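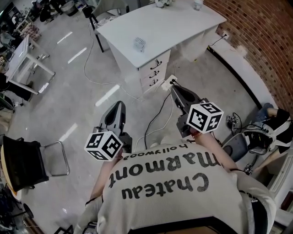

件名：机の引き出しが途中で止まる／足元の電源タップの位置について
受付番号：2,066
場所：Isen館 6号室（れんが壁側の机）
申請者：Huguette Rolland
担当：施設係 Baltasar Ledesma
状態：一部対応済み、経過確認中

申請内容（Huguette Rolland）
白い机の引き出しの件です。3段のうち一番下が、半分ほど引いたところで引っかかります。強く引けば開きますが、閉めるときに斜めになり、手で押し上げないと奥まで入りません。上の2段は問題ありません。
もう1点、引き出しのすぐ前の床に電源タップが置いてあります。下段を開けるとタップに近く、椅子を動かすときにも白い長いケーブルをまたぐことになります。先週、引っかけて抜けかけたことがありました。机の移動で済むのか、配線を変えたほうがよいのか、見てもらえますか。
机の上の花と瓶は私のものなので、作業の邪魔なら棚に移してかまいません。

返信（Baltasar Ledesma）
受け付けました。確認したいことがあります。
・下段には何が入っていますか。重さが分かれば助かります。
・引っかかるようになったのはいつからですか。
・床の白いテープは机の位置決めに使っているものですか。剥がしてよいかどうかも教えてください。

返信（Huguette Rolland）
下段は紙のファイルと古いカタログです。かなり詰まっています。引っかかるようになったのは10月に部屋の配置を変えた後です。その前は別の壁に付けて使っていました。
テープは私ではなくEulaliaさんが貼ったものです。用途は本人に聞いてください。

返信（Eulalia Barrientos）
テープは通路の目印です。家具の位置とは関係ありませんが、そのまま残してください。来月の配置替えでも使います。

作業記録 1（Ledesma）
午前10時、現地確認。
下段の中身を全部出して空にした状態で開閉。引っかかりは残るが、軽くなった。中身を量ったところ21キロあった。この机の下段としては入れすぎ。
引き出しを抜いてレールを確認。右側のレールの手前のねじが緩み、先端が内側に寄っていた。ローラーに割れはなし。奥に紙が1枚丸まって挟まっていたので取り除いた（古い納品書、Rollandさんに返却）。
ねじを締め直して再度開閉。空なら最後まで引ける。ファイルを半分戻した状態でも引けるが、閉まる直前にわずかに擦る音がする。

作業記録 2（Ledesma）
擦る音の原因を調べるため、天板に水準器を置いた。机が左手前に少し下がっている。脚元の調整ねじで合わせようとしたが、左手前の1個が固着して回らない。無理に回すと折れそうなのでやめた。
応急として薄い樹脂板を1枚敷いた。水平はほぼ出て、音は小さくなった。完全には消えていない。
調整ねじの交換品をGernhamに問い合わせ中。型番のラベルが見つからないため、寸法を測って送った。

作業記録 3（Ledesma）
電源まわり。
机の右には壁のコンセントへ上がる黒いコードがある。タップを机の右側に移し、そちらから取る案を検討した。机の奥を通すには、今のタップの黒いケーブルでは長さが足りない。延長に延長をつなぐ形は避けたいので、長いタップに替えることにした。在庫なし。発注を依頼。
白いケーブルは椅子の後ろから引き出しの前まで輪を描くように床に出ている。必要な長さに対して余りが大きい。余った分を束ねて壁際に寄せるだけでも、歩く場所からは外せる。

返信（Wumpini Ayaaba）
発注を担当します。タップは口数と長さを指定してください。床に固定するのか、机の側面に付けるのかも知りたいです。側面に付けるなら取付金具も一緒に頼みます。

返信（Ledesma）
6口、3メートルでお願いします。机の側面に付けます。引き出し側ではなく、壁のコンセントに近い右側面です。金具も頼みます。
床のケーブル用に配線カバーも必要です。80センチのものを2本、色は床に合わせて薄いグレーで。

返信（Ayaaba）
Imrieに発注しました。カバーは先に届きます。タップと金具は取り寄せになるため、届いたらこの票に書きます。

作業記録 4（Ledesma）
配線カバーが届いたので取り付けた。白いケーブルの余りは面ファスナーで束ね、椅子の脚に当たらない位置へ寄せた。テープの上にはカバーをかけていない。
電源タップは仮に机の右側へ寄せた。下段を全部開けても当たらないことを確認。ケーブルが張り気味なので、交換品が来るまで机を動かさないこと。

返信（Rolland）
昨日から使っています。引き出しは問題なく開きます。ファイルは半分を廊下の書庫に移しました。残りの古いカタログは捨ててよいか、Valentinaさんに確認中です。
音はまだ少しします。朝は気にならず、夕方に開けると聞こえることがあります。気のせいかもしれません。

返信（Valentina Garrido）
カタログはFellononの分だけ残してください。ほかは処分してかまいません。Fellononのものは今の版に載っていない部品があり、たまに参照します。

返信（Ledesma）
了解しました。夕方の音については、次に聞こえたとき、何段目を開けたかと、中身がどのくらい入っていたかを書いておいてください。上の段が開いたままでも天板側の枠が少したわむので、下段が擦ることがあります。
当面の使い方は次のとおりです。
・下段に入れるのは、移した後の量まで。
・引き出しは1段ずつ開ける。
・左手前の樹脂板は外さない。掃除でずれたら連絡。

作業記録 5（Ledesma）
Gernhamから回答。同じ太さの調整ねじはあるが、長さが少し違う。1個だけ替えると高さが揃わないため、4個まとめて交換する。見積もりをAyaabaさんに転送した。
固着したねじには潤滑剤を差して一晩置いたが、まだ回らない。交換時に机を横倒しにして外す。天板の上の物と引き出しの中身は、前日の午後5時までに出しておいてもらう。

残作業
調整ねじ4個の交換：見積もり承認待ち
電源タップの交換と側面への取付：入荷待ち
下段の擦れ音：ねじ交換後に再確認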